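회사 소개

안녕하세요, 케르나리(Kernari)입니다. 검체 전처리랑 소량 분석을 대신 해 드리는 작은 회사예요. 회사 소개를 새로 써야 한다는 얘기가 나온 게 5월이었는데, 다들 바쁘다고 미루다가 결국 제가 쓰게 됐습니다. 저는 분석팀에서 일하고, 입사 첫해에는 하루 종일 피펫만 잡고 있던 사람이에요. 그러니까 이 글은 홍보팀 글처럼 매끈하지는 않을 거예요(저희는 홍보팀이 없습니다).

저희가 하는 일부터 말씀드릴게요. 대학 연구실이나 작은 바이오 회사에서 웰 플레이트를 보내 주시면, 시약을 나눠 넣고, 장비에 걸고, 결과를 정리해서 돌려드립니다. 말로 하면 한 줄인데 손으로 하면 정말 깁니다. 팁 갈고, 플레이트 옮기고, 트레이에 올리고, 기다리고, 다시 꺼내고. 예전에는 이걸 전부 사람이 했어요. 점심을 먹다가도 타이머가 울리면 숟가락 놓고 뛰어갔죠.

그래서 시작한 게 페드니스(Pedness)입니다. 저희가 붙인 사내 자동화 프로젝트 이름이고요, 로봇 팔이 작업대 위에서 플레이트 옮기는 일을 맡는 걸 목표로 해요. 실제 작업대에 뭔가를 올리기 전에 저희는 꼭 시뮬레이션부터 만듭니다. 팔이 어디까지 닿는지, 장비 트레이가 나왔을 때 다른 물건이랑 부딪히지는 않는지, 화면에서 먼저 다 따져 보는 거예요.

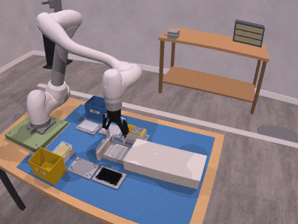
솔직히 처음에는 저도 시큰둥했어요. 화면 속에서 잘 되면 뭐 하나, 현장은 다른데, 하는 마음이었거든요. 그런데 막상 배치 회의에 들어가 보니까 제가 할 말이 제일 많은 거예요! 팁 박스는 통 바로 뒤에 두면 손이 걸린다, 플레이트는 트레이에서 가까운 쪽에 모아야 한다, 이런 건 매일 그 앞에 서 있던 사람이 제일 잘 알잖아요. 개발하시는 분들이 제 말을 받아 적고 다음 날 화면에 바로 반영해 오셨을 때는 좀 뭉클했습니다. 지금까지 돌려 본 시뮬레이션이 3593번인데, 그중에 제가 우겨서 돌린 것도 꽤 됩니다.

그럼 사람들 일은 어떻게 됐느냐, 이 질문을 제일 많이 받아요. 지원하시는 분들도 면접에서 꼭 물어보시고요. 저희는 페드니스를 시작하면서 이걸로 사람을 줄이지 않겠다고 전 직원 앞에서 약속했고, 그 내용을 문서로도 남겼습니다. 대신 하는 일은 꽤 바뀌었어요. 분석팀에서 두 명이 작업 순서를 짜고 검증하는 쪽으로 자리를 옮겼고, 나머지 사람들도 데이터를 들여다보거나 고객이랑 통화하는 시간이 늘었습니다. 저는 요즘 엑셀보다 작업 순서도를 더 오래 보고 있어요.

좋은 점만 있는 건 아니에요. 손으로 하던 일에 자부심이 있던 분들은 서운해하셨고, 저도 그 마음 압니다. 빠르고 정확하게 피펫팅하는 게 제 자랑이었으니까요. 그리고 배울 게 많아요. 좌표니 그리퍼 간격이니 하는 말을 알아듣는 데 저는 세 달이 걸렸습니다. 회사에서 근무 시간 안에 교육을 넣어 줘서 다행이었지, 퇴근하고 따로 공부하라고 했으면 아마 못 했을 거예요.

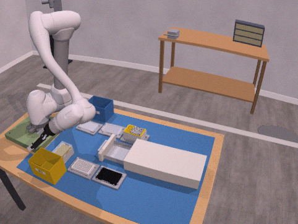 읽는 시간 3분 · 분석팀 씀

이어서 저희가 일하는 방식 얘기를 조금 더 할게요. 사내에서는 팀을 둘로 나눠 부릅니다. 프로타(Frota)는 들어온 검체를 받아서 결과가 나갈 때까지 책임지는 팀이고, 네비에르(Nevier)는 자동화랑 시뮬레이션을 만드는 팀이에요. 원래는 층도 따로 썼는데 지금은 한 방에 섞여 앉아요. 메신저로 몇 번을 주고받아야 하던 얘기가 의자만 돌리면 끝나니까 훨씬 편합니다. 다만 프로타 쪽이 통화가 많아서 좀 시끄럽다는 민원은 있어요(죄송합니다, 주로 접니다).

작업 순서를 새로 만들 때는 규칙이 하나 있습니다. 그 일을 손으로 해 본 사람이 화면을 보고 괜찮다고 해야 다음 단계로 넘어가요. 팔이 트레이에 다가가는 각도가 어색해 보인다거나 통 위치가 영 불편해 보이면 그냥 말하면 됩니다. 이유를 근사하게 설명 못 해도 괜찮아요. "뭔가 찜찜한데요" 하고 손을 들면 일단 멈추고 같이 봅니다. 지금까지 그렇게 모인 의견이 대략 451건이고, 공용 게시판에 전부 남아 있어요. 입사하시면 첫 주에 그걸 읽게 되실 텐데, 꽤 재미있습니다. 싸운 흔적도 좀 있고요.

사람이 계속 하는 일도 정해 뒀어요. 처음 받아 보는 종류의 검체, 상태가 애매한 검체, 그리고 결과가 이상할 때 원인을 찾는 일은 사람이 맡습니다. 고객에게 나가는 보고서도 마지막에는 꼭 담당자가 읽고 이름을 적어요. 자동화 얘기를 이렇게 길게 해 놓고 이런 말을 하니까 좀 이상하지만, 고객분들이 저희를 다시 찾으시는 건 전화를 잘 받아서인 경우가 많더라고요.

함께 일할 분도 찾고 있습니다. 로봇을 다뤄 본 경험은 없어도 돼요. 저도 없었고요. 실험실에서 같은 동작을 수백 번 반복하다가 "이거 순서 좀 바꾸면 안 되나?" 하고 생각해 본 적 있는 분이면 얘기가 잘 통할 것 같아요. 지원하실 때 자기소개서는 짧아도 괜찮은데, 지금까지 해 본 실험 중에 제일 지겨웠던 것 하나는 꼭 적어 주세요. 면접에서 그 얘기부터 여쭤봅니다.

검체 의뢰나 견학 문의는 문의하기 메뉴에 남겨 주시면 프로타 팀에서 답을 드려요. 전화는 오전 9시부터 받고, 견학을 오시면 시뮬레이션 화면도 같이 보실 수 있습니다. 커피는 저희가 낼게요!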